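Grip checks in sim before hardware: what's your rule?

wverbruggen
Our written practice says a grasp has to pass 12 runs in simulation before anyone tries it on the real arm. Tavion wants to drop that to 2 for objects we already have a model for. Does anyone else have a number written down?

prustex_user
We use 17, with clutter on the table. Clutter matters more than the number. An object alone in open space will pass almost anything.

tmercado
I'm the Tavion in question. My point is that 12 runs with the same start pose tell you the same thing 12 times. I'd take 2 runs with different poses and different neighbors.

wverbruggen
Fine, but then the poses have to be written into the rule. "Different" means whatever the person in a hurry wants it to mean.

igallagher
Agree with Wim. At Hutchins we list the poses by name: upright, inverted, flat, on edge. If a pose isn't on the sheet, it wasn't tested. We also log the force limit next to each one.

tmercado
Inverted is a waste of time for most items. A box is a box.

igallagher
A box, sure. A phone isn't the same at both ends. Ours goes in with the keyboard end up and the screen end down between the fingers, so the fingers close on the screen half.
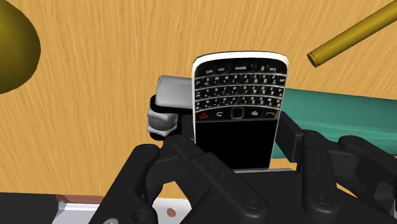 We fail the run if a finger link presses on the glass, even when the hold is good. Side contact only. That line got added to the sheet in March and I'd keep it over any run count.

prustex_user
How do you score that? By eye?

igallagher
Contact report from the sim. By eye only if the report and the render disagree.

tmercado
OK, I can live with named poses. I still think 12 of each is too many.

wverbruggen
I'll write up a draft with named poses and the contact rule and leave the count blank. We can argue about the count on Sunday.

prustex_user
Put the clutter in too.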